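The Small Rulebook Behind a Robot's Fingertip

Pressing a button sounds like the dullest job you could hand to a machine. Spend a morning at Kedau's test hall in Perkotville and you come away thinking it may be one of the most interesting, because so much has to be agreed before the finger moves at all.

Kedau trains robot hands to work ordinary industrial controls, the kind made for people. Its house rules for doing that safely run to 152 clauses, known in the building as the Tawhiri code after the project that first needed them. I read the lot on the train and enjoyed it far more than I expected to.

The opening chapter is all about colour. Red means stop, green means go, and a robot must be taught this as a rule of behaviour and tested on it separately from reaching and pressing. "A new starter learns it in a minute and then carries it for life," says Ritu Gautam, who edits the code. "We want the machine to carry it just as firmly. If it's unsure which button it has found, it waits."

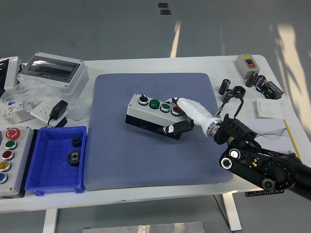 The hand reaches for the red button on a control box at Kedau's test hall.

I love clause 14, which says a practice table should look like a working one. Other parts stay out while the robot trains, gears and switches and capacitors among them, so that it learns to find its target on a busy bench. Gautam argued for that one for most of a year. Her colleagues preferred a clear surface, with everything lined up square, and the results were lovely until somebody left a part lying about.

Then there's the matter of force. The code sets a ceiling on how hard a finger may push, and a lower one for the first touch, when the hand is still finding out what it has met. A press that fails may be tried once more. After that the arm backs off and a person comes over to look. Alper Kahraman, who runs the trials, keeps a log of every one of these visits, and he showed me the page for the last run of 1000 presses with real delight (he had coloured in the margins). There were 111 call-outs, and he could talk about each of them at length.

Gripping gets its own chapter, and it's the best written of the lot. A hand that holds a box while working its controls can easily catch a switch it never meant to touch, so the code asks the programmer to name every surface the fingers and thumb may rest on. Anything left off the list is out of bounds.

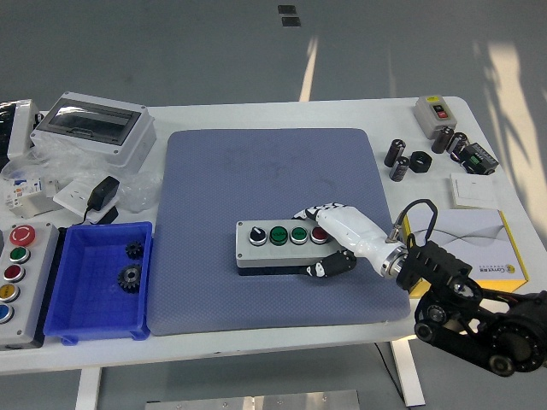 Kahraman says this is where visitors start arguing, usually over the thumb. People steady things with their thumbs all day long without giving it a thought, and writing down where one is allowed to go feels absurd until you try it. I had a go with a pencil and my own lunchbox and had filled half a page before I got to the lid.

The other thing I admired is how the rules get changed. Anyone who works in the hall can propose an edit, but it has to come with a recorded trial, and the person proposing it must stand by the stop control for the repeat. Nuseditz, a smaller firm across town, has borrowed the whole system and sends its own edits back, some of them rather blunt. Gautam pins those up by the kettle.

A second edition is being put together now, with a longer section on rotary switches, which need a twist and so a whole new set of limits for the wrist. Kahraman has already started a fresh log for it, and he's bought more coloured pencils.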